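Chapter 6
Fluid Balance and the Kidney

The body of an average adult is more than half water. Most of it lies inside the cells. The rest is found in the blood plasma and in the fluid between the cells. This chapter describes how the kidneys hold the volume and salt content of these fluids within narrow limits.

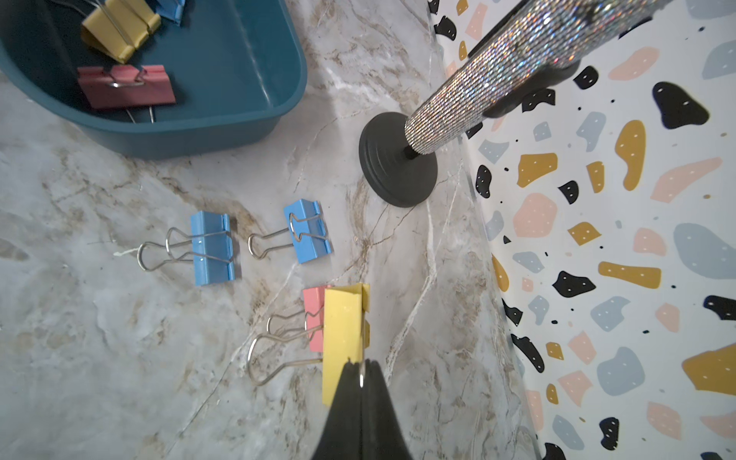 R. Abdelaziz
Lecturer in Human Physiology, Hostham College

Water enters the body in drink and food, and a small amount is produced when nutrients are broken down. It leaves in urine, sweat, stool and exhaled air. For the worked problems in this chapter, total daily intake is set at 2,000 milliliters unless another value is given. Losses over the same period are assumed to be equal.

When intake falls, the salt concentration of the plasma rises. Receptors in the hypothalamus respond to the change, thirst increases, and the pituitary gland releases more antidiuretic hormone. The hormone makes the collecting ducts more permeable to water. More water returns to the blood, and the urine becomes concentrated. Section 2 treats this loop in detail. Students who have not covered osmosis should review Chapter 2 first.
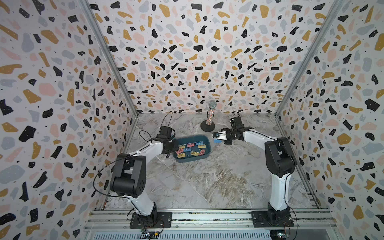
6.1 Structure of the Nephron

The nephron is the working unit of the kidney. Each one consists of a filter, the glomerulus, and a long tubule in which the filtered fluid is altered before it reaches the collecting duct.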